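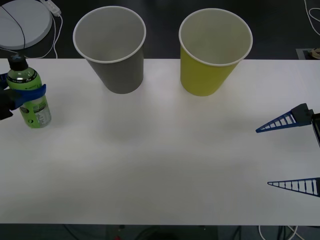

Grosus ran its June show on Saturday-night rules again: 11 matches, one ring, no intermission. I watched the stream twice, the second time with a stopwatch, and these are my notes on the pacing.

The opener was Hipólito Cáceres against Benjamín Zúñiga. It went seven minutes bell to bell. Cáceres worked the left knee from the second minute and Zúñiga sold it through the finish, including on the walk back up the ramp. The heat segment was short and the comeback started on time. I have no complaints about the layout.

The middle of the card had the usual problem. Three matches in a row ended with a roll-up, and two of those used the same distraction from the same side of the ring. If one agent is laying out all three, somebody should check the sheet. If there are three agents, they should talk.

Oriana Gaete and Yamila Bravo had the best match on the show. The near falls were spaced far enough apart that the crowd had time to settle between them. Bravo kicked out of the bridge at two and Gaete did not go straight back to it, and I wish more people worked that way. The finish was a clean submission in the middle of the ring.

Announced attendance was 1,633. The hard camera side looked full. The upper rows opposite were dark, so I can't say more than that.

Audio on the stream was low for the first 50 minutes. Commentary sat under the crowd mic until someone fixed the mix during Rüdiger Hollmann's entrance. The replay has the same fault, so they posted the raw feed.

Hollmann kept the title. He has now used the same short-arm lariat to finish every defense, and the crowd counts along before he throws it. Gaete is the next challenger, with the match set for the Sepúlveda hall.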